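The Bag Drawer, and Other Small Defeats

Posted 29 May 2025 in Kitchen

Every kitchen has a drawer that won't shut, and in ours it was the one full of plastic bags. I took the lot out on a wet Thursday and got to 80 before I lost the will to continue. Some were from the grocery store in Pulberg that closed two years ago. I had been saving them, apparently, in its memory.

So, a few things that have worked.

Unpack the bag all the way. Half the trouble in my kitchen comes from produce left on the counter in the bag it rode home in, where it sweats and sulks and is found again on Sunday. Take it out, put it on a plate where you can see it, and deal with the bag while you're still standing there. If you walk off, the bag wins.

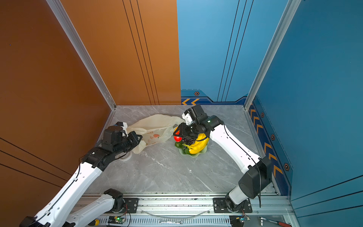

Then there's the matter of who sits next to whom. Bananas hurry everything around them along, so if your tomatoes are still hard, leave them together on the plate for a couple of days. Once the tomatoes are ripe, move the bananas to the other end of the counter. Green vegetables mostly want the fridge and will go limp to make the point.

Use a plate with a low rim if you can. I had a deep Koskela bowl for years, a wedding present, and it was lovely, and there was always a lemon at the bottom of it turning to felt. On a plate nothing gets buried.

Back to the bags. Flatten each one, squeeze the air out, fold it in thirds the long way and roll it up from the closed end. A scrap of tape holds it. Keep the roll of tape with the bags and not in the desk, or you will do this exactly once. I allow myself 19 bags, that being what fits in an old Casden cracker tin, and when the lid pops off the extra ones go to the store drop-off – usually after riding in the trunk until September.

Bags that held raw meat go straight in the trash. Bags with crumbs get shaken out over the sink. I have read that you can wash them and hang them on a line to dry, and I wish those people well.

The drawer shuts now. It has dish towels in it, and a melon baller.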